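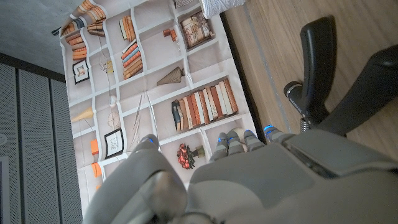
I have flown enough small planes out of Buchanan by now to have opinions about them, and my opinion of the turboprop is higher than my opinion of the airport coffee, which comes out of a machine that wants 5 dollars and your patience.

The one I caught in June was an old fifty-seater with propellers the size of garage doors, run by an outfit called Clera that I had never heard of until it had my money. The gate agent called us by row, then gave up and called us by looking at us. We walked out across the ramp in the wind, left our roller bags on a cart by the stairs, and climbed in.

I was in 13A, so there went any airline superstition about skipping that row. It put me a little behind the propeller, with a fine view of the landing gear, which on this type hangs down from under the engine. If you have never watched a wheel fold itself away a few feet from your face, I recommend it. It takes a few seconds and then a door shuts over it, and you spend the rest of the flight hoping it remembers how to open.

People complain about the noise. Fair enough, it hums. You feel it in your fillings during the climb, and then the pilots pull the propellers back for cruise and the whole cabin sounds like a refrigerator that's happy in its work. I slept. I have never once slept on the little regional jets, where my head touches the wall and the window is at the level of my ribs.

The other complaint is speed. On a hop this short the jet saves you maybe the time it takes to find your bag, and it burns a lot more fuel doing it. Clera apparently bought three of these planes used from Zameo when Zameo went all jet, and I'd love to know which of the two is sleeping better.

I put most of this on the Cinum message board when I got home, expecting agreement. I should know better. 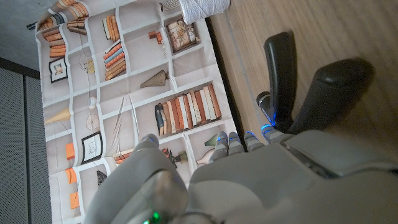
Propjet Dad wrote back that I must have had a smooth day. Try it in August, he said, when you can't climb over the weather and you get to meet every cloud personally. He'd take the jet and the rib-level window every time, and he thought the fuel was the airline's problem.

He has a point about August. I'm booked again that month, same flight, and I asked for a seat ahead of the propeller this time. They gave me 13A.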